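Ticket 431: Insertion success number does not reproduce
Project: Vilus
Opened by: Ashok Semwal
Assigned to: Babita Tiwari
Priority: Medium (was High, lowered by Narendra)
Status: Open

Ashok Semwal wrote:
The draft says the policy trained with wrist force input places the part in 88 percent of trials and the camera-only policy places it in 61. I reran both checkpoints on the Gidholm cell and can't get the gap. Force policy came out at 64. Camera-only came out at 60. Same config file, same checkpoint hashes, same part. Either the cell has changed or the first result was never there. I'd like to know which before the draft goes any further.

Babita Tiwari wrote:
How many trials did you run? The draft number is from 200 per policy.

Ashok Semwal wrote:
50 each. I know that's fewer. It doesn't get you from 88 to 64.

Babita Tiwari wrote:
Agreed, it doesn't. Did you zero the force sensor between trials or only at startup? The old script zeroed at startup. The new one is supposed to do it before every grasp.

Ashok Semwal wrote:
Every grasp. I checked the log and the zeroing call is there each time. If anything that should help the force policy.

Trilok Shakya wrote:
I ran the original trials, so let me answer for those. Start poses were drawn from the random pose file, seed 26. The computer case was taped to the table and we didn't move it for the whole set. Ashok, was yours taped?

Ashok Semwal wrote:
No. I put it back against the stops after each knock. The draft claims the policy tolerates small shifts of the case, so I don't see why tape should matter. If it does matter, the sentence has to come out.

Gunther Reuter wrote:
Who scored the original trials? I have the result sheet open and there is a column called "retry" that isn't mentioned anywhere in the methods section.

Trilok Shakya wrote:
I scored them. Retry means the part slipped at pickup and we started that trial again. It wasn't an insertion failure so it didn't seem fair to count it.

Gunther Reuter wrote:
And for the camera-only policy?

Trilok Shakya wrote:
Same rule, I think. The retry column is blank for most of that sheet. Joshi did part of the scoring setup for those and may have used the older sheet.

Gunther Reuter wrote:
So one policy got second chances and the other may not have. That would explain a good part of the gap without any force sensing at all. I don't believe the 88 until somebody shows me the raw count.

Babita Tiwari wrote:
Pulled the raw episodes. With retries counted as failures, the force policy drops to 71. Camera-only stays at 61 as far as I can tell, but I can't rule out dropped episodes there, because the old recorder only saved a file when the operator pressed the end key. Ten points is still something. I wouldn't put it in an abstract.

Narendra Tyagi wrote:
Lowering this to Medium, the draft isn't due until May. Can we keep the ticket to the reproduction and take the wording offline?

Ashok Semwal wrote:
The wording is the reason I opened it. Fine. Next thing I want to look at is the pickup.

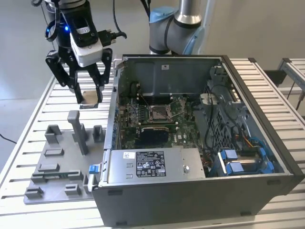 Ashok Semwal wrote:
Pickup and insertion are being treated as separate problems in this project and I doubt they are. The policy never sees a clean grasp; it gets whatever tilt the fingers leave it with. Look at how little there is to hold: two fingertips pinching a small silver block, right over the fixture tray, with the open case still to come. A slight rotation at that point has to be corrected later by something, and we have been crediting the force input for it. The tray might be doing the work. Trilok, is this the same tray you used?

Trilok Shakya wrote:
No. Mine was the first print, the Famach one. The slots were tighter. Parts sat straighter in it, but they also stuck, which is where the retries came from.

Gunther Reuter wrote:
Then we have a different tray, a different scoring rule and a taped case. I'd stop calling Ashok's run a failed reproduction. It's a different experiment, and so far it's the only one where both policies were treated alike.

Babita Tiwari wrote:
Plan, unless someone objects:
Both policies, 200 trials each, current tray, no tape.
Alternate the policies trial by trial so drift hits both.
No retries. A slip is a failure, logged as "slip".
Recorder saves every episode by default (patched, please pull).
Someone other than the operator scores from video, with the policy name hidden.

Trilok Shakya wrote:
No objection. I'd like 2 extra sets on the old tray if I can find it.

Ashok Semwal wrote:
OK with me. My bet is a gap under five points. Starting 6 April 2018, leave the cell alone please.

Narendra Tyagi wrote:
Changed title from "Cell regression" to "Insertion success number does not reproduce". Leaving open.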